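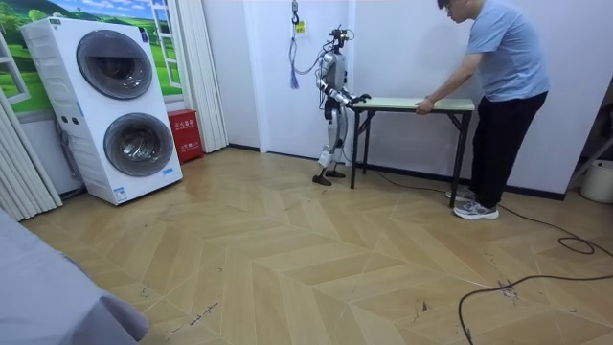
La mesa plegable y el espacio de lavado
Septiembre 2020

Continúo en esta entrada la serie dedicada al equipamiento de las estancias auxiliares, que inicié en marzo con las estanterías. Corresponde tratar ahora la superficie de apoyo junto a la torre de lavadora y secadora, asunto sobre el cual se han recibido diversas consultas en este blog.

En la sala de Sustia se ha optado por una mesa plegable estrecha, de tablero rectangular en un tono beige verdoso pálido y patas metálicas negras con tirantes en ángulo. Su posición paralela a la pared del fondo deja libre el suelo claro, de aspecto de madera, delante de los aparatos blancos.

Se consideraron dos modelos. El de Hemari, de 115 centímetros de largo, tenía un precio de 79 euros; el de Eklund ofrecía un tablero más ancho, pero reducía el paso hasta las puertas redondas de la torre. Se eligió el primero. La altura resulta algo escasa para doblar sábanas de pie, extremo que conviene valorar antes de la compra.

Respecto a la colocación, se recomienda proceder del modo siguiente:

Abrir las patas por completo y comprobar los tirantes antes de apoyar peso.
Desplazar la mesa entre dos, uno en cada extremo, sujetando el tablero por el borde.
Verificar que las puertas de ambos tambores abren sin rozar el mueble.

Para la limpieza del tablero basta un paño húmedo y jabón neutro. No se aconseja dejar sobre él envases de detergente abiertos.

Queda pendiente la elección de los cestos para clasificar la ropa, que será objeto de la próxima entrada.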